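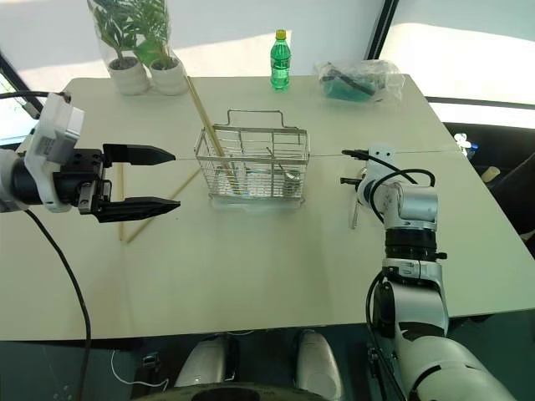

Premthorpe Junior Running Club
Progress report to the Mendstead Sport Fund

Prepared by Aleksandra Kubiak, club secretary
Monday, May 31, 2021

1. Training since the last report

The club returned to outdoor training at the end of March, as soon as the rules permitted it. We meet two evenings a week on the school field and, for the older group, one morning on the hill path behind Bindum. In the winter months we had only online exercise sessions. The attendance there was low, and we prefer to say so clearly.

At present 162 children and teenagers are registered. From these, 23 are new members who joined after the Easter holiday. The youngest group is full, and 11 children are on the waiting list. We hope to offer them a place when Jadwiga Sowa has finished her leader course.

2. Coaching

Dariusz Borkowska continues as head coach. Your grant pays for six hours of his time each week, and all these hours were used. Bogumił Nowakowski took over the under-13 group in April. He has changed the warm-up, which is now longer and has more games in it, and the parents have spoken well about it.

Two of our older runners asked if they may help with the small ones. We agreed, but they always work together with an adult coach.

3. Races

The county relays were cancelled again. Instead we held a time trial over two kilometres on our own field, with runners starting one by one. Later in May we were invited to a small meeting by the Czerwiński club, where we entered 14 runners. Our under-15 girls were second as a team, behind the hosts. One boy twisted his ankle on the last bend and rested for two weeks. The accident form is in the file and Carleen Sutcliffe has a copy.

4. Money

The spending on coaching is according to the plan. The spending on travel is much lower, because there were so few races. We ask for your permission to move the unused travel money to the next season. The bibs and the marking flags were bought and paid. The second stopwatch is ordered but was not delivered yet.

5. Difficulties

The field is very soft in the lower corner after rain, and we had to shorten the lap there. The school knows about the drain, but no date for the repair was given to us. The changing rooms are still closed, so the children arrive already in their running clothes.

6. Next steps

We will train through the summer with a break of three weeks. The cross country season should begin in October, and we would like to host one league race. The course still has to be measured and the landowner on the Bindum side must agree in writing. I will send you his answer when I receive it.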